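Last updated: December

Rakiya Olatunji has spent 16 years specifying linen for small hotels and rental properties, and most of her working day goes to a subject guests rarely consider: how much water a towel holds when it leaves the washer.

"People argue about thread and color," she said. "I ask for the spin speed first. If the extractor is weak, the dryer does the work, and the dryer is the expensive machine."

Her firm, Clendulico, audits laundry rooms. The current contract covers the Bralik guesthouses, a group of 49 rooms on two sites. Olatunji starts with a scale. A sample load is weighed dry, weighed again after extraction, and the difference is divided by the dry weight. She wants that figure below 60 percent for cotton terry. At the older Bralik site it was 84.

The cause was a worn belt and a habit of overloading. The belt was replaced on a Thursday. The overloading took longer to correct, as the staff had been told to finish before 2 p.m. and were filling the drums to the door.

Softener is her other complaint. "It coats the loop. The towel feels fine in the hand and then it pushes water around the skin. I take it out of the program and run two hot washes with no additive."

She is less strict about fiber. Microfiber is acceptable for cleaning work, in her view, provided it is washed apart from cotton and dried on low heat. Lint is what ruins it.

Olatunji budgets 3000 dollars a year for replacement stock at a property of this size and retires towels by weight loss, with no fixed age limit. Folding she leaves to the site. "Pick one fold and keep it. Shelves are built to a depth, and the fold has to fit the shelf."
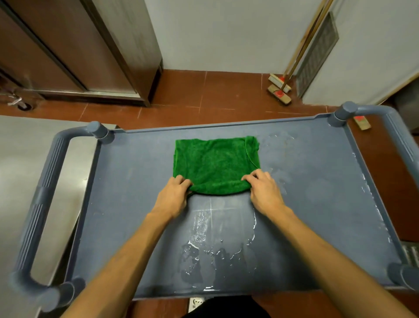

Handling a folded green towel on a cart top.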